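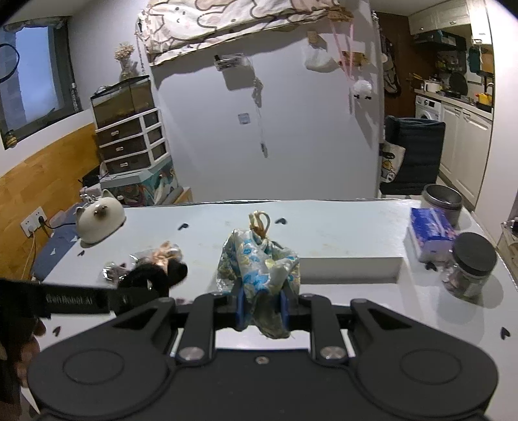

The pads come first, the technician at Basside told me, and all other things on the gripper can wait until the pads are clean. I had asked what takes most of the time in looking after a hand-held gripper, and I expected to hear about the electronics. "No, the electronics are quiet. It is the blue pads. They touch everything, so they collect everything."

Basside keeps its grippers in a small workshop in Kaltham, on the same corridor as the Flemosia print shop. The unit we talked about is called Tazi by all the staff, and I will call it Tazi too. We met at 7 in the morning, before it goes out to work.

I wanted to know what the cleaning looks like. The technician uses a cloth with a little water and mild soap, then a second cloth with only water. Alcohol was tried in the first months and it made the pads hard. "A hard pad still closes nicely and you think all is good. Then you pick up something soft, like a cloth bag with a string, and it slides out slowly. With a box you would never notice it."

For that reason the morning check is done with soft things. A drawstring pouch is very good for this, I was told, as it has folds and gives no flat side to the pads. The operator takes it low on the body, lifts it a little over the table, and watches if the fabric is moving between the pads. If it moves, the pads are washed again. If it moves after washing, they are changed.

Changing them is not difficult, but the order matters. The old lining is pulled from the bottom, the glue is rubbed away by thumb, and the new one is pressed with the jaws closed on a strip of card. "People press each side alone and go home. Next day the two sides do not meet. One is perhaps a hair higher, and the gripper twists whatever it holds."

We came then to the screws. On the top of the body there are two large silver pivot screws, at the feet of the upright finger links, and a smaller one between them. The large ones must be checked by hand every evening. I asked how tight is tight. The technician opened the service notebook, where the figure for Tazi is written as 285, in the unit of the workshop's old spring scale. It is the pull at which the jaws should start to open. More than this and the operator's hand becomes tired before lunch; less, and the links have play.

"The small screw in the center I ask people to leave alone. Everybody wants to turn it, it looks so inviting. I have put paint on it two times and somebody has scratched it away."

There was one real repair this year, in December. The right arm, one of the two with the triangular cutouts, began to make a dry click on closing. The count in the notebook was 2112 closings since the last service, and the first suspicion was a worn joint. The arm was taken off and washed, and inside the joint sat a thread, wound so tightly that it looked like a part of the washer. It came out with tweezers. The joint itself had no wear, but the washers were changed anyway - "they were already in my hand" - and the click has not returned.

Since then the joints are brushed at noon as well, with a dry paintbrush of the cheapest kind. No oil goes near them. Oil travels to the pads, the technician said, and then the whole morning of washing starts from the beginning.

My last question was about spare parts. In the drawer there are 2 sets of pad linings, one pair of finger links and a bag of screws with a label in pencil. New linings are ordered when the first set is opened, and delivery to Kaltham is slow in winter, so the order for Tazi was already written and lying by the door when I left.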